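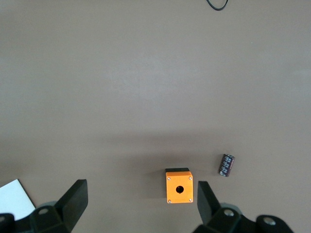
Workshop > Newsletter > Bench notes

Push-button boxes: one place for them, please
Sun 25 June

Since January we have bought the small orange enclosures for single push-buttons in one order from Pintér, and the last delivery was 40 pieces. They are good boxes. The cover is held with 4 screws, one in each corner, and the round hole in the middle is already made, so you only need to bring your button and a little patience.

The problem is where they go afterwards. In the last weeks I found them on the window sill, in the tea cupboard and one time inside a shoe box with the labels for Fosham. A box without a button is easy to forget, and then somebody orders new ones.

So I ask everybody for the following. An empty enclosure, with the cover screwed on, goes in the bottom drawer of the white cabinet on the big brown table. Please open the drawer fully before you put something in, and close it when you have finished.
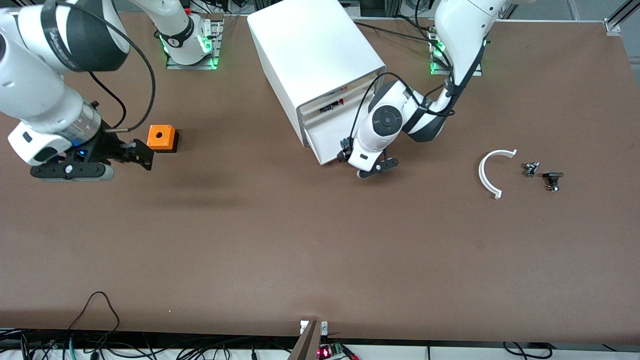
Boxes which already have a button do not belong in this drawer. They go to the shelf by the door, with a paper label that says which panel they are for. If the label is missing, we must open the cover again to look at the contacts, and the small screws do not like to be turned so many times.

About the screws: please tighten them by hand only. The plastic is soft, and with the electric screwdriver I have destroyed 3 covers myself - I am not proud of it. Spare screws can be taken from the Retov tin, but they are a little longer than the original ones, so try one first before you change all of them.

The invoice for the whole order was 2,701 including the delivery, and I would like that we use what we have before we ask for more. Who has boxes at home from the spring course, please bring them back. I will not ask questions.

The table is wiped on Friday evening, so please leave no loose parts on it.

Shares: 3 | Comments: 4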